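Keeping Papers Together
A guide for young readers from the Emthorpe Children's Library

Paper is light and thin, and it moves easily. A draft from a door can push a sheet off a desk. For this reason, people who work with many papers often use a clipboard. A clipboard is a stiff board with a clip along one edge. The clip presses down on the sheets and keeps them in order, and the board gives the writer a firm surface.

Clipboards come in several colors. Black is a common one.
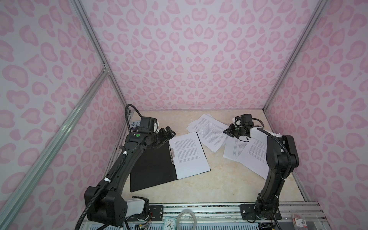

Heather Chisholm wrote to the library that her class takes clipboards outdoors every April to draw trees, and that the children put the clip at the top so that their hands do not rub against it.

Readers who wish to try this should ask an adult before opening a large clip, as the spring may be strong.

Loose Sheets

When sheets are not held together, they may overlap or turn in different directions. Printed pages are harder to sort if they have no page numbers. The following steps are recommended:

1. Turn every sheet so that the words face the same way.
2. Find the page numbers, or read the first and last lines of each page to learn the order.
3. Tap the short edge of the stack gently on a flat surface.
4. Place the stack under the clip.

A book does not need a clip. Its pages are joined along the spine, so they stay in order when the book is carried. "The 143-Storey Treehouse" is a paperback, meaning that its cover is made of bendable paper or thin card. 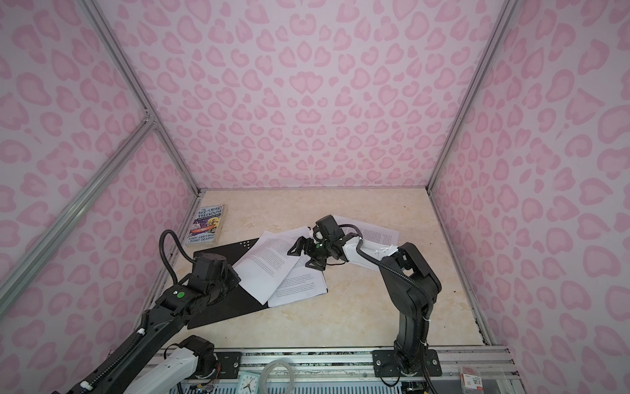
Words to Know

Draft: a stream of moving air indoors.
Spine: the edge of a book where the pages are joined.
Stack: a pile with one thing placed on top of another.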